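Chapter 3
The Desk and Its Lodgers

A desk is bought for work and then let, room by room, to other tenants. The crackers arrive first, for emergencies. A water bottle follows and stays on long after it has stopped being any use to a thirsty person. When Kianoush Jafarzadeh surveyed 25 desks in an insurance office in Burville, the keyboard had the best spot on only two of them.

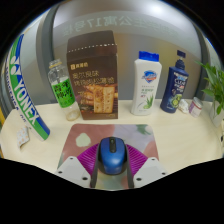

The mouse suffers most from this arrangement, being the one object that needs ground to move over. Give it a mat and the mat becomes a border, respected for a week or so. After that the snacks begin to advance from the back edge, and the hand learns to work in short, apologetic strokes.

In this chapter we look at how small objects come to settle on flat surfaces, and at what it costs to evict them. Section 3.1 deals with reach. Section 3.2 takes up the back row, where things are put so as to be dealt with later. Before reading on, make a list of everything on your own desk. Do not tidy it first.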